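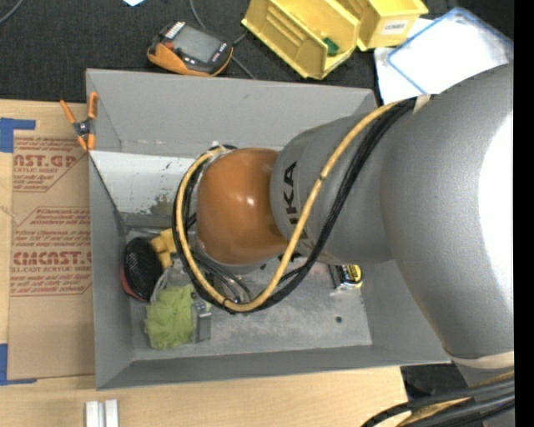
Progress report to the Livden Fund: household goods sorting and reuse, second reporting period
Nov 17, 2022

The sorting room at Bakke has been in regular use since July. Mixed donations come in from the Vasta drop-off point and are emptied into open gray boxes, a small assortment at a time, before anything is priced or passed on. Small boxes have worked better than the deep crates we started with, where cloth ended up wrapped around everything else.

In this period we handled 2339 items. Of these, 1015 went back out to households and 337 were set aside for repair. The rest were recycled, are still in storage, or were thrown away.

Cloths and other soft goods remain the slowest category. They arrive crumpled and have to be shaken out and checked on both sides. Hard plastic things are quicker, though odd shapes do not stack and take up more shelf space than we planned for. We have moved the lower shelf down to make room.

The boxes get scratched and smudged with use. This has no effect on the work, and we do not plan to replace any this year. Labels on the outside did come off, so we now write the category on a card and keep it beside the box.

Spending is within budget except for storage. We rented extra shelving from Inunix for two months, at a cost of 100 a month, and paid for it from the transport line - pickups were fewer than expected. We ask the fund to approve that transfer.

Still to do before the next report:
- finish the repair backlog
- agree on collection times with Vasta for the winter
- write up the sorting rules as a single page for new staff

The draft of the sorting rules will be sent separately.

Filed under: Grants & Reporting / Reuse
3 shares | 0 comments
Contact | © 2022 Bakke Reuse | Back to top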